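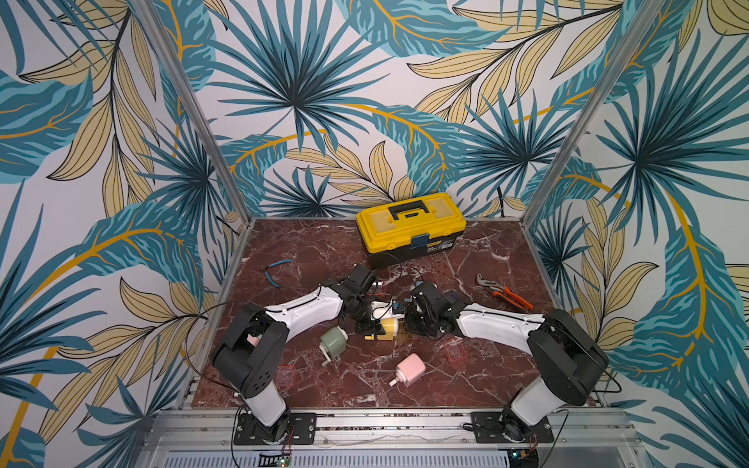
*Bench with the marble top and the leaf paper, yellow toolbox at the back.*

February, small-fixings bench, morning

Finally got to the sorting job I've been itching to do since the Grandwood boxes came over from the old store! Everything from two drawers goes through this one bench, gets looked at, and either earns a spot in the yellow toolbox or goes back on the shelf. I love this kind of work. It's slow, and then suddenly you can find things again.

Notes on the box itself, for whoever inherits it. The handle runs across the lid and folds down out of the way, and the lid has to be shut with the latch before you lift, no exceptions (I have picked up 22 terminal screws off this floor once and do not want to do it again). Tiny stuff in the lid, long stuff in the bottom. I tried it the other way around first and the pliers sat on top of the fuses all week. Silly.

Plan for the lid:

- fuses and crimp ends on the left
- heat shrink, cut to 88 mm, on the right
- nothing loose that is shorter than a fingernail unless it's in its own bag

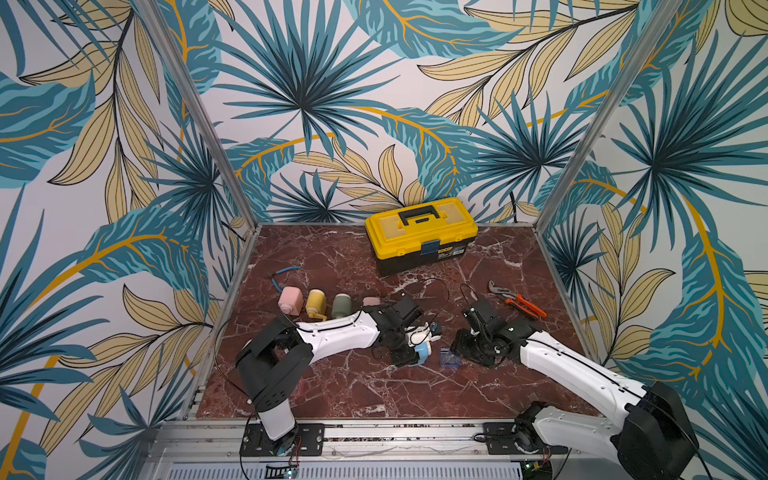
Cable offcuts were my first big question. We have more than 600 of them in the Peniler tubs and I can't bear to toss a good one, so new rule: if it reaches across my palm it stays, if it doesn't it goes in the copper scrap. The short blue one with the exposed ends, lying out in front of the toolbox, is going to be close. I'll measure it against my hand after lunch. Pliers are easier, they go in the bottom of the box with the jaws pointing the same way, and I want the orange-handled pair on top because I can spot those handles from the far side of the room. The little pastel bottles and containers are staying out of the toolbox altogether. They're such nice colors, though! I'd like them in a row on the window shelf with labels on the bottoms.

Labels: the Cladov tape sticks beautifully to the black part of the box and hardly at all to the yellow lid. Wiped the lid down with alcohol, tried again, a bit better. Will check it tomorrow. The MacKinnon tape is wider and uglier but it has stayed put on the metal cabinets since last winter, so that's the fallback.

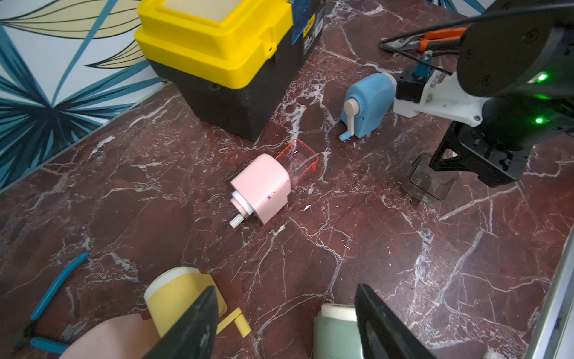
Pencils get more use at this bench than anything else we own, and I've been wanting a proper marking-out kit for ages: soft pencils, hard pencils, the short steel rule, an eraser that isn't a fossil. And two crank sharpeners, so one can live here and one can go to the layout table. I'm voting for the light blue one here, it stands up nicely and I like the beige crank arm. The pink one with the clear shavings drawer can go to layout, where they'll be glad to see when it wants emptying. Its body has some little dark scuffs, so I'll give it a rub with a damp cloth before it moves over.

Still to do:

- try the sharpeners on the hard pencils
- decide on the blue cable
- ask at Grandwood about spare latches
- second coat of labels, if the Cladov ones lift
- clear a shelf for the bottles

Back at it around 2. Bringing the good scissors.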